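Startseite | Stadt & Raum | Wohnen | Mobilität | Magazin | Abo

Das zweite Leben der Kaufhäuser

Seit im Samuvstead die Rolltreppen stillstehen, kursiert ein Plan, der alles auf einmal verspricht: 60 Wohnungen unter dem Dach, darunter Büros, im Erdgeschoss Werkstätten und eine Markthalle. Das Büro Liew nennt den Entwurf »Stunden«, weil das Haus zu jeder Tageszeit belebt sein soll. Ein hübscher Name. Auf den Renderings scheint die Sonne bis in den Gebäudekern, der in Wirklichkeit 40 Meter von der nächsten Fassade entfernt liegt.

Wie das Licht dorthin gelangt, steht nirgends. Ein Atrium kostet Fläche, und Fläche ist das Einzige, was der Eigentümer Nestness zu verkaufen hat. Von den 344 Stellplätzen im Parkhaus nebenan sollen 300 bleiben. Autofrei stellt man sich anders vor.
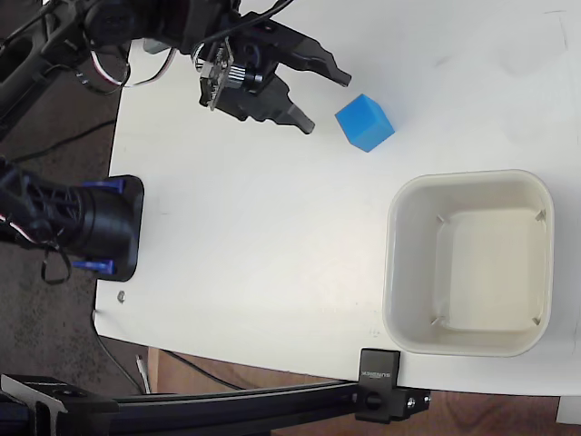
Eine Leserin schrieb uns, sie könne das Nörgeln nicht mehr hören; ein leeres Kaufhaus sei schlimmer als ein halb gelungenes, und abreißen wolle ja wohl auch keiner.

Damit hat sie einen Punkt. Nur ist halb gelungen eben schnell gesagt, solange die Mieten für die Werkstätten offen sind. Im Papier heißt es dazu »marktnah«. Wer in der Innenstadt Schuhe besohlt oder Möbel aufarbeitet, weiß, was dieses Wort kostet. Der Bauantrag soll im November eingereicht werden, die Markthalle taucht darin bislang als »optionale Nutzung« auf.

12 Kommentare | 60 Mal geteilt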